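Skorneo releases shelf-picking planner for crowded household displays

RARKCOMBE — Skorneo has released version 3 of McKinnon, its grasp planning and perception software for picking single items from shelves and tabletops where other objects stand close by.

The release changes how the software chooses an approach. Earlier versions picked a grasp first and then looked for a clear path to it. Version 3 scores the grasp and the path together, and drops any option that would bring a finger too near a neighbouring item. Users can set the clearance for each class of object, so a drinking glass can be given more room than a carton.

"Our customers don't work with bare benches," said Benedikt Egger, head of planning software at Skorneo. "They work with bottles, plants and cups, and they want one thing picked up and the rest left where it was."

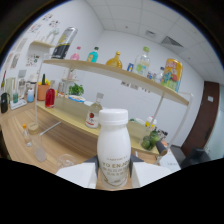

A white screw-cap bottle between the gripper fingers, with a two-level wooden display behind.

Perception has also been reworked. McKinnon now keeps a running model of the items on each level and updates it as the wrist view moves, including through the strong curve of a wide-angle lens. Clear and coloured glass are handled by a separate module, which estimates an outline from the cap, the label and the edges where depth readings are missing. The module can be turned off on sites that handle only opaque goods.

The test catalogue that ships with the release holds 107 household items, among them bottles, jars, cans, bowls and soft goods such as folded cloths. Customers can add their own items using the labelling tool, which no longer needs a separate licence.

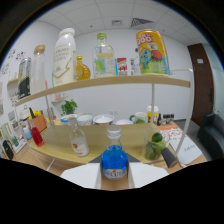 Grip width is now planned per item as well. The software reads the body shape below the shoulder, sets the finger opening before the approach begins and slows the last part of the move. If the item has shifted from its expected position, the planner stops and asks for a new view — it doesn't try to correct in mid-grasp.

Soledad Carretero, who leads integration at Zandetti, an early user of the software, said the logging changes had been the most useful part for her team. "When a plan is rejected we can now see which neighbour caused it," she said. "Before that we were guessing and moving things around."

Version 3 is available to current licence holders as a free update. Two older planner modes have been removed, and configuration files that call them will need to be edited before the upgrade. Skorneo will run an online walkthrough for integrators on Wednesday at 2 pm, and a recording will be posted to the customer portal.

Media enquiries: Skorneo communications office, Rarkcombe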